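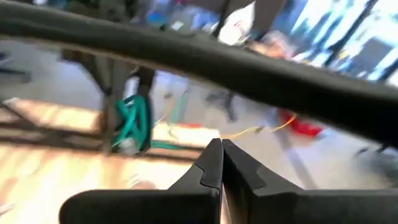 Gralto Opens Furniture and Cable Workshop in Sutter

SUTTER, February 22, 2019 – Gralto, a maker of tables and benches for shared workspaces, has opened a fitting workshop on Ukov Street in Sutter. The workshop will assemble tables, repair worn tops and fit cable trays for offices, schools and libraries in the area.

The company has sold tables in Sutter for 12 years. Until now, any table that needed work had to be shipped back to the main plant, and customers could wait a month or more to see it again. Most repairs will now be done in Sutter within 4 working days.

Much of the work has to do with what goes on under a table. Cables end up on the floor next to the legs, where they get kicked, rolled over by chairs and caught in vacuum cleaners. A coil of spare cable left beside a table leg is a common thing to find on a site visit. The fitters will measure each table, shorten or replace cables that are too long, and hang the rest below the top.

For this work Gralto is bringing out a new under-table tray called Pivby. The tray clamps to a metal leg or crossbar and needs no drilling, so it can be used on rented furniture. It holds a power strip and the slack from the cables plugged into it. One side drops down for changing a plug. Pivby comes in two lengths and will go on sale in March through the workshop and Gralto's regular dealers.

The company tested the tray in 213 customer rooms over the past year. Changes made after the tests include a wider opening for large plugs and a softer lining on the clamp, which had marked the paint on some table legs in the first version.

The workshop takes up 1,033 square feet on the ground floor, with a loading door at the rear. Customers may bring in a single table or book a pickup for a full room. Wooden tops can be sanded and oiled on site. Tops with deep cracks will still go to the main plant, and a price will be given before they leave Sutter.

Gralto will also take back old table frames of its own make. Legs and crossbars in good shape will be cleaned, repainted and sold at a lower price with a one-year warranty. Cables handed in with the furniture will be checked, and damaged ones will be sent for recycling.

Site visits in Sutter are free for customers with ten or more tables. Smaller customers pay a flat fee, which is taken off the bill if they order trays or repairs. Visits can be booked at the workshop counter or by phone through the Gralto service desk.

About Gralto

Gralto makes tables, benches and fittings for offices, schools and public buildings. It sells through its own workshops and through independent dealers.

Press contact: Gralto Press Office, Ukov Street, Sutter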